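9/20/23

Boarding school survey, day book. Mostly coding the house interviews today, plus the Deltthorpe visit writeup that should have been done already.

Deltthorpe first. Saw the junior dorms with Ffion before lights out. Study hall is two hours, silent, seniors sit at the ends of the rows. Asked the housemaster how demerits work and got a different answer from the printed handbook. Handbook says written warning, then extra duty, then loss of weekend leave. He says nobody under ninth grade gets extra duty any more, they get a talk with the advisor and a call home. Need to find out when that changed. Ffion thinks April. Will email.

Handbooks are a problem generally. Rustgate's still lists morning inspection at 6:15 and the kids all say 6:40. We cannot code discipline off the handbook alone, I said this at the start and want it on record again. Column F stays "as practiced", column G is "as printed". Do not merge them please.

Survey returns: 109 from parents at Rustgate, fine. Deltthorpe parents still coming in. Total record count in the master file is 2543 after I took out the duplicates. If you get a different number you are on the old file.

Reasons for enrolling, first pass at the open answers. Structure and routine comes up constantly, then class size, then a parent who went to the same school. Behavior trouble is in there but a lot of those answers are really about grades, or about a kid who wouldn't get off the phone at night. Kevser wants one code for all of it. I want two — trouble at school, trouble at home — and I think the answers split cleanly enough. We argued, she is going to try it my way on a page and we compare tomorow.

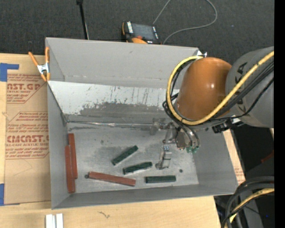
Gripper over the gray bin, red and green bars on the floor of it.

Interviews. Fadime did the cadet leaders at Rustgate, recordings are good except the last one, which has a marching band through most of it. Typed up what I could. Good bit where the boy explains that he was made squad leader and hated it for a month, then started getting up early to help the new ones with their beds. Keep for the chapter on responsibility. Names out before it goes anywhere.

Homesickness: our question is badly worded. "Did you find it difficult to settle" gets a yes or no and then silence. Ayten's version, "tell me about the first week", gets a page and a half. Switch to hers for all remaining interviews. Old ones stay flagged Q4-old.

Pearce scale for self-discipline — scored a batch by hand to check the spreadsheet. Items 2 and 11 were not being reversed. Fixed in the sheet, needs rerunning for everybody. Means will move. Anybody who already pasted Rustgate means into a draft, pull them out.

Nazmiye asked about a comparison group. The day school has agreed in principle but wants to see the consent form for under 13s first. Form is with the office. No point booking dates yet.

Skurnen transcripts: folder is locked again, password the same as last time, ask me. Two files in there have the wrong school code in the name, havent renamed them becuase the index points at the old names.

To do
email Deltthorpe re demerit change, and ask for the previous handbook
rerun Pearce scores
Kevser page of test coding, compare
new Q4 into interview sheet, print fresh copies
Fadime to redo last cadet interview by phone if he's willing
chase consent form

Ran out of blue folders, used green for Deltthorpe.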